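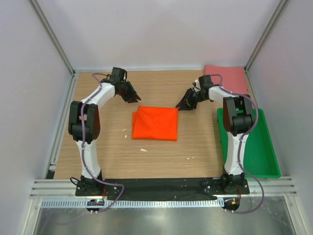

Two-arm cell with both grippers open and a folded orange cloth between them.

Start-of-shift checks for the two-arm folding cells

These rules apply to anyone running a cloth task at Korkau. Go through them before you enable the arms.

1. Clear the tabletop. Pick up lint and any small white scraps, then wipe the tabletop.
2. Put one cloth in the middle, within reach of both grippers. Spare cloths go in a back corner, folded.
3. Follow each purple cable from wrist to base by hand. It needs slack at the elbow and must not lie under a link.
4. Open both grippers fully before homing.
5. Check that the tray is clear of the right elbow through its whole travel. If it touches, move the tray.
6. Run the first 10 cycles at 20 per cent speed. Stay within reach of the stop button.

Hands stay outside the side walls while the arms are live. Stop and inspect the gripper jaws every 200 cycles, and write the count in the log.

Faults go to Shiuli Munasinghe. Checklist last changed in August.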